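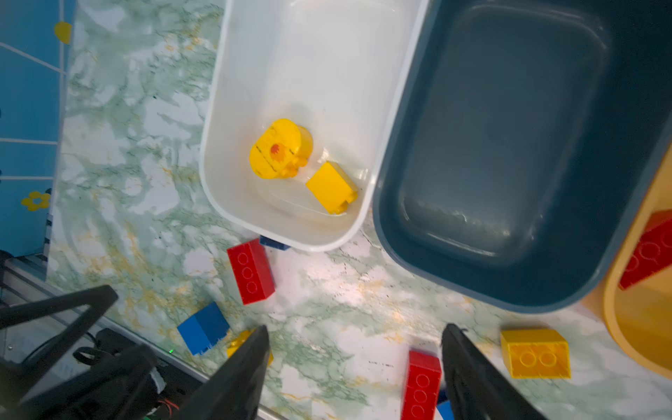
Cestos Fornia para arrumar peças de montar

Vou ser sincera: eu vendia caixas com tampa e deixei de vender, porque cá em casa as tampas desapareciam todas debaixo do sofá! Os cestos Fornia são abertos, de plástico, e as crianças atiram lá para dentro o que apanham do chão (ou da mesa, que na minha é pior). O branco é o que mais sai na loja. Tem as paredes lisas e inclinadas e os cantos arredondados, e até a cabeça de pato amarela, que tem botões de um lado e não encaixa bem em caixa nenhuma, lá cabe à vontade com os tijolos.

O azul-ardósia escuro é o meu preferido para as peças grandes. Já o tabuleiro amarelo, redondo e de rebordo levantado, uso-o para separar uma cor de cada vez, e os meus miúdos começam sempre pelos vermelhos, vá-se lá saber porquê.

O que vem no conjunto

Cesto branco
Cesto azul-ardósia escuro
Tabuleiro redondo amarelo
As peças de montar vendem-se à parte, na página Wastcombe.

Preço e entrega

O conjunto custa 32 euros, com portes incluídos para o continente. Para as ilhas são mais 11 euros, e a encomenda demora um bocadinho mais. Em agosto fecho a loja para férias, por isso peçam antes!

Limpeza

Água morna, uma gota de detergente e um pano macio. Não usem esfregão verde, que risca, e eu já estraguei um assim. Com o uso é normal aparecer uma ou outra marca mais clara no azul, nota-se mais do que no branco.

Se quiserem só o tabuleiro, escrevam-me pelo formulário, que ainda tenho 43 em armazém.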